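Laundry folding (automation)

Laundry folding is the step in household washing where dried items are flattened, doubled over and stacked. It is often given as a test of whether robots can take on domestic work. Machines that wash and dry clothes have been common in homes for decades, but as of May no folding machine or general household robot has been widely accepted as a replacement for a person at the edge of a bed.

Background

Commercial laundries have long used machines to fold sheets and towels. These work because every item is a plain rectangle and somebody feeds it in by the corners. A household basket has no such order. Its contents differ in size, stretch and thickness, and they come out of the dryer crumpled.

Trousers are usually described as a middling case. They have a clear long axis and can be doubled leg over leg, but a gathered elastic waistband will not lie flat, and pockets and seams make one part stiffer than the next.

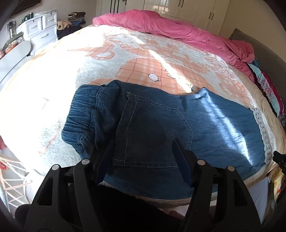
The first home folding cabinet to attract much notice was the Drurkier, announced with a promised price below that of a small car. It needed each garment clipped on by hand, refused anything with elastic and was withdrawn before general sale. Reviewers noted that clipping took nearly as long as folding. The Totley cabinet which followed had similar limits — its makers described it as a "folding assistant", a change of wording that critics took as an admission.

Learned methods

Later work has moved away from cabinets and towards arms with simple two-fingered grippers, trained on recordings of people doing the chore with hand-held versions of the same gripper. Supporters argue that enough recordings, made in enough real bedrooms, will cover most of what a robot is likely to meet.

The evidence so far is thin. In a trial of the Caputo system, 178 garments were presented and 90 were folded to the standard set beforehand. The remainder included items dropped, folded inside out or abandoned. The average time was roughly 32 seconds for a towel and a good deal longer for trousers. Nives Orlandini, who reviewed the trial, pointed out that every garment had been laid flat by a person first, so the hardest part of the job was never tested.

Italo Barbieri, a developer on the rival Ikham project, has called this unfair, arguing that flattening and folding are separate skills and can be learned separately. Ikham has released 2 demonstration videos. Both are sped up, and neither shows a full basket.

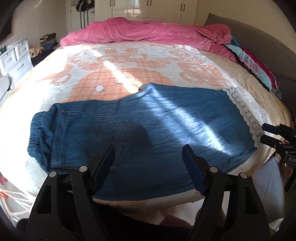
Domestic Technology Section, Home and Work Machines Group

Remaining difficulties

Soft bedding is a poor work surface. A plush blanket gives way under the fingers, and a gripper closing on a hem may pick up the blanket as well. Patterned covers can make the edge of a garment harder to find, and so can strong sunlight, which may turn dark denim nearly white along one streak and leave the rest its normal colour.

Lace trim and other openwork raise a further problem, as a fingertip can snag in the holes. Most published tests leave such items out.

Cost is seldom discussed. A pair of arms, their mounting and their upkeep would have to be set against a few minutes of unpaid work per load, and no maker has published a comparison.

See also: Dishwasher loading; Ironing; Robot vacuum cleaner

Page last reviewed 28th August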